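3. Data collection

3.1 Task and setup

We collected demonstrations of garment folding with a pair of hand-held grippers, one in each hand. The demonstrator works directly on the cloth, and no robot is moved during recording. Each gripper carries its own camera, and a further camera records from head height. The three streams are stored together with the gripper opening at each time step.

All sessions were recorded on a wide, flat surface covered with a plain green sheet. Garments were a blue top and a pair of jeans, both from the Baudry clothing set. The top was chosen as the main object and the jeans were kept as a second item for later tasks. We did not iron or flatten the sheet between takes, as a policy trained on a perfectly smooth background did poorly in our first trials at the Lesterville site.

An episode starts with the top dropped onto the sheet in no fixed pose. The demonstrator finds two corners, lifts the top, lets it hang for a moment, and lays it down before folding. The lift is the hardest part to learn. If the corners are gripped unevenly, the cloth twists and the fold line ends up slanted.
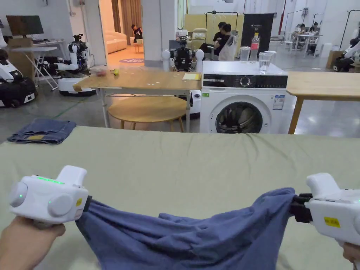

Demonstrators were told to keep both corners at the same height during the lift and to pause before lowering. Episodes in which a corner slipped were kept if the demonstrator picked it up again within the same take. They were marked as recoveries and make up a separate split. Episodes that were stopped early were discarded.

3.2 Recording and labels

Two of the authors ran the sessions. N. Shojaei wrote the task instructions and trained the demonstrators, and F. Moradi checked the recordings each evening in December. In total we kept 800 episodes from 18 demonstrators. Each demonstrator practiced for a short time before the first recorded take, and practice takes are not part of the set.

The workspace was shared with other projects, so people, furniture and other robots appear in the background of many recordings. We left these views as they are and did not mask them. The gripper cameras see much of the room whenever the tool is held level, and the background changes quickly as the wrist turns.

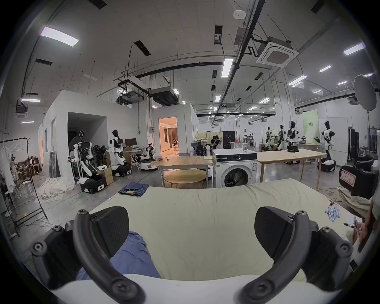
Figure 2. View from a gripper camera, with the two finger pads open above the sheet and the garments on it.

Labels were added afterward in Clirkness, our annotation tool. Every episode is divided into four phases: reach, lift, lay down and fold. Two annotators marked the phase boundaries independently. Where they disagreed, the episode was watched again and a single boundary was agreed on. The Feltico baseline in Section 4 uses the phase labels only for evaluation.

3.3 Common questions from data users

The points below came up when we shared an early version of the set with other groups.

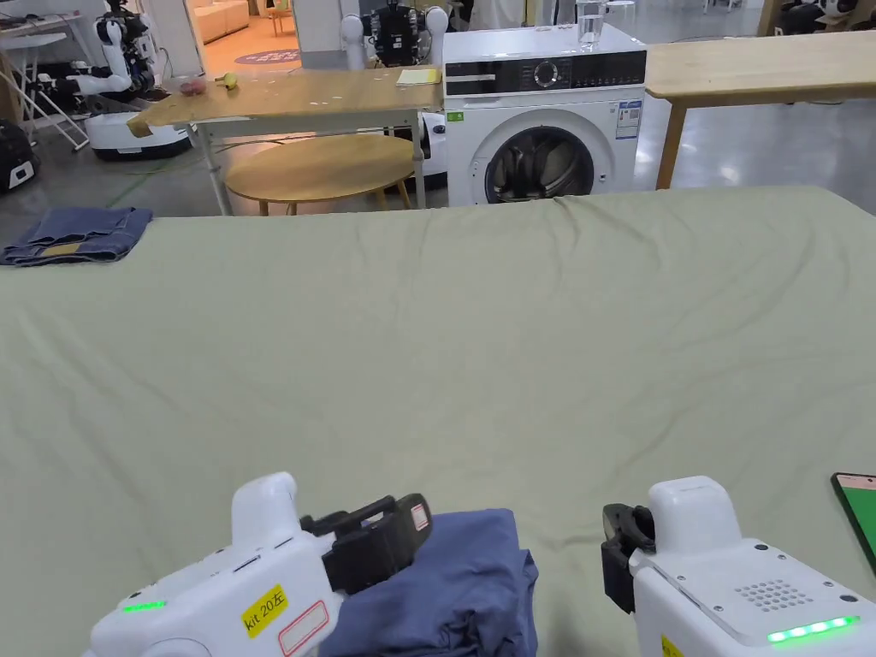 Why were the demonstrations recorded with hand-held grippers when the policy is meant to run on a robot?

Hand-held recording is faster than teleoperation for cloth, and the demonstrator can feel when the fabric slips. The policy predicts the motion and opening of the gripper, so joint angles of a particular arm are not needed in the training data. Motions outside the reach of the target arm are filtered out before training.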